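The Stamping Job, and Where It Went Wrong

Welcome back to the gallery! This batch comes from our stamping job, the one we call Menora, and I'm afraid it's a page of troubles – but I do think the troubles are worth keeping, and Karim Darwish kept after me until I put them up. The job sounds easy enough when you say it out loud: ink the stamp, carry it over to the notebook, press it on the left page, put it down again. We gave it 43 tries in January and I could happily have watched every one of them. 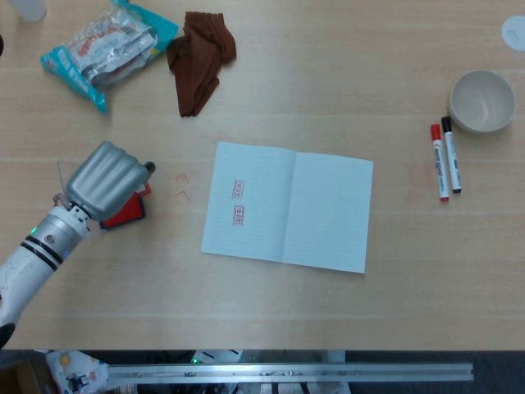 Two marks on the page, and more red on the bare wood than any of us wanted.

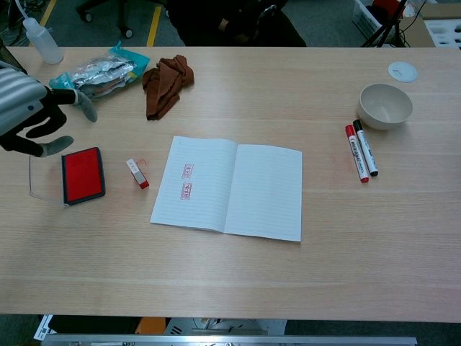 The fault we ended up writing down was a stray press. The arm would bring the stamp down short of the paper and carry on as if all were well, because nothing in our program asked whether there was a notebook underneath. Aurelio Ortuño went through the logs with a great deal of patience (and a great deal of coffee) and found that 10 of the tries had it, most of them after someone had nudged the notebook and not told the software.

We've since added a check before each press, and a force limit too, as a stamp coming down hard is no joke if your fingers are near it. Hands stay off the table while the arm is live, please, even if the page is crooked and it's driving you up the wall! The wood cleaner is on the Coltico shelf, and the next batch of pictures will be from the Hailu job.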